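Ticket: Wrist view pose estimator drifts when the arm is parked near the backdrop
Project: Rizk (hand pose from wrist camera)
Opened by: Mei Ferreira
Assigned to: Mei Ferreira, Hala Hakim
Status: closed, see last entry

Entry 1, Mei

Okay, opening this properly because it has been living in my notebook since the start of August and Hala is tired of hearing me mutter about it.

Short version: the estimator guesses the finger joint angles from the wrist picture alone, and we compare that with what the hand's own encoders say. On the Dumton set (plain wall, plain table) the two agree nicely. On the Ilano set, with the printed bookshelf behind the hand, the guess for the fourth finger wanders off even when the encoders say it's holding still. The other fingers are mostly fine. The thumb is great, which figures, it's out there on its own with nothing next to it.

Out of 1,190 clips in the Ilano set, 35 go over our error limit. That doesn't sound like much, but they bunch up in the same few arm poses, so it isn't random noise and I can't just shrug and average it away (I did try averaging it away, sorry).

One of the bad poses:
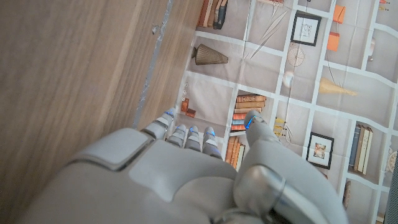 Ilano set, fingers up, wood on the left, printed shelves behind. Blue lights at the fingertips.

My first guess was the lights. The training set had them masked out, and I thought maybe the Ilano export skipped that step and the model was latching onto the glow. Checked the export log and then the frames themselves. Masking was off in both sets! So that's a difference from what our notes say, and I've fixed the notes, but it can't explain why one set is good and the other is bad.

Entry 2, Mei

Second guess: camera calibration. The wrist mount got swapped between the two sets and I was ready to blame it for everything. Reran the calibration on the Ilano mount before lunch, plugged the new numbers in, reran all the clips. Went from 35 bad clips to 35 bad clips. Same ones, too. I'm leaving the new calibration in since it's newer, but it's not our bug.

Entry 3, Hala

Had a look at the attention maps for the bad clips. Mei, the model is looking at the books. Whenever a row of upright spines sits right behind the fingers, a chunk of the weight for finger four slides off the finger and onto the spines. They're long, narrow, side by side, and they have thin dark gaps between them. I can kind of see its point.

Can you try the same joint angles with the arm in a few other spots? If the error follows the backdrop and leaves the hand alone, we have our answer.

Entry 4, Mei

Did that this afternoon. I picked 22 arm poses, kept the commanded joint angles the same in all of them, and only moved the wrist around -- so whatever changes in the estimate has to come from what the camera sees past the hand, or from the shading, which I can't fully rule out.

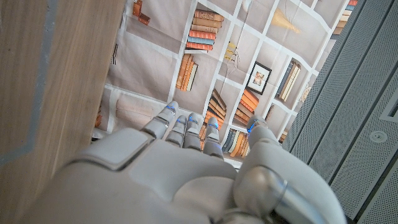
The error follows the backdrop. When the spines line up with the fingers, finger four drifts. When I turn the wrist so the shelf dividers cross behind the fingers at a decent angle, it settles down again. I also taped a plain gray sheet over the print and repeated the worst poses, and the drift went away completely. Put the sheet back in the drawer under the Irton workstation if anybody needs it.

Why finger four and not two and three, which are bunched up even closer? I don't have a good answer. My hunch is that two and three prop each other up (the model learned they travel as a pair) and four is on its own just far enough to be pulled away. That's a hunch, please don't put it in the paper as a result.

Entry 5, Hala

I won't put it in the paper. I might put it in a footnote with your name on it.

For the fix, I'd rather not hang plain cloth everywhere and pretend the problem is solved. The whole claim is that this works with clutter behind the hand. Let's paste random backgrounds into training. I can cut out the hand with the masks we already have and drop in 1,000 background pictures, heavy on stripes, railings, shelves, anything long and thin.

Entry 6, Mei

Retrained overnight with Hala's backgrounds. Bad clips in the Ilano set are down to four, and those are all ones where the wrist is moving fast, so I think that's plain old motion blur and belongs in its own ticket. Dumton numbers got a tiny bit worse, by an amount I can live with.

Things I changed, so future me doesn't have to dig:
- new calibration file for the Ilano mount
- notes now say the lights are not masked in either set
- background swap is on by default in the training config
- the eval script prints error per finger now -- the average over the whole hand is what hid this from us in the first place

Entry 7, Hala

Checked the retrained model on my machine and got the same four clips. Opening a separate ticket for the blur. Closing this one.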